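Home | Kitchen | Laundry | Workshop | Mending | Ask Clémence

Looking after everyday bowls

I have a soft spot for bowls. Plates come and go in our house, but the bowls get used from the first porridge of the morning to the last spoonful of ice cream at night, and I do think they deserve a bit more kindness than they usually get (mine included, I'm afraid!).

Let's start with the washing up. Porridge and egg both want cold water first, not hot, as hot water only cooks them on harder. Fill the bowl, leave it while you drink your tea, and most of it will slide away with a soft brush. For the grey marks that spoons leave behind, make a paste from bicarbonate of soda and a few drops of water, rub it round gently with a damp cloth and rinse well. My neighbour Bastien Cordier swears by lemon juice as well, and I must say it smells lovely.

Pale colours show tea and tomato far sooner than dark ones do, so a light blue inside will want that paste a little more often. I do mine in March, when I turn out the cupboards, and again whenever I catch sight of a ring. 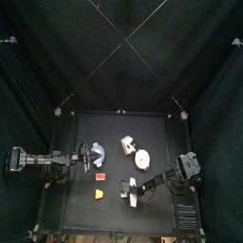
Light blue and white bowl, tilted, on a black tabletop.

Drying is where most chips happen, I'm sure of it. Stand your bowls on their sides in the rack with a little room between them, or if you haven't got a rack, lay a folded tea towel on the worktop and turn them upside down on that. Give the foot of each one a wipe before it goes away, because a damp ring underneath will mark the bowl below.

When you stack them, keep to 6 in a pile and slip a square of kitchen paper between each. Old flannel is nicer still, and I cut mine from a worn-out pyjama leg, which did the whole cupboard with enough over for the good saucers. Heavy bowls go at the bottom, and anything with a hairline crack should come out of the kitchen altogether. I keep buttons in one and clothes pegs in another, and there's a third on the windowsill with a very happy little cactus in it.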